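**Progress report to Ms. Anathi Botha, Sostby Fund – August**
Prepared by Todor Zupan, Divimholm workshop

Dear Ms. Botha,

In this period we worked mostly on the second part of the assembly practice set. The drawings are finished and 24 parts are printed from the 40 which we planned. Yanti Halim changed the base two times, so we are a little behind.
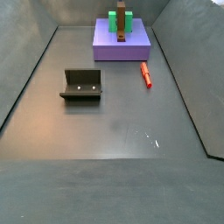 The delay has also one good side. We used the extra time to compare the material from two suppliers, and we will stay with Liew. Their price is higher, but the edges come out cleaner and we do less sanding by hand.

Costs until now are inside the budget. We have spent about 20 percent of the money for materials, and the invoice from Vuvine will come next month.

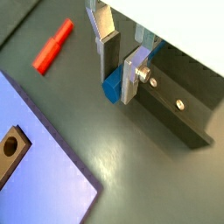 The fit of the parts is still our main question. Yoga Wibisono is checking the diameters again before we print the rest. The red peg has a thicker section and a slimmer one, and for this shape we must agree on the tolerance of each section separately. I will send you the table of sizes when it is ready – I hope before the next payment request.

With kind regards,
Todor Zupan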